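Gripper keeps stopping in the wrong place - club project

Jennylyn Saludo
Hi all! I help with the after-school robotics club at Irnach and our students are building a pick-up task for the November meet. The arm is supposed to find a little round dark cap on a white table and grab it. Half the time it heads for a bare patch of table instead and closes on nothing. We have 658 practice pictures from the wrist camera and I'm wondering if we just need more. Any ideas? The kids are getting grumpy (so am I).

Belmiro Guerreiro
get more pictures. we used 2000 for ours and it was fine

Leonora Ignacio
I'd look at the shadows before you take another picture! We had the same headache last year. White table, dark part, and a program that was only hunting for "dark stuff" - so it went after the arm's own shadow every time. Try moving your lamp off to the side, or have the kids add a check for size and shape, so a big soft blotch doesn't count. Can you post what the wrist camera sees with the fingers open?

Jennylyn Saludo
Oh, that could be it. There's a gray smudge right between the fingers, and the cap is way off to the left by the bigger dark thing. Posting one now.

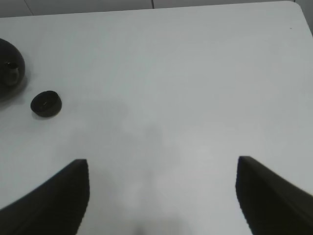 Classroom & Clubs > Grippers and Cameras

Dindo Javier
Yep, I'd bet on the shadow too. I'd also slide that big round thing farther from the cap for the first few tries, then bring it back once the arm behaves. And keep your old pictures, they're good for testing the shape check.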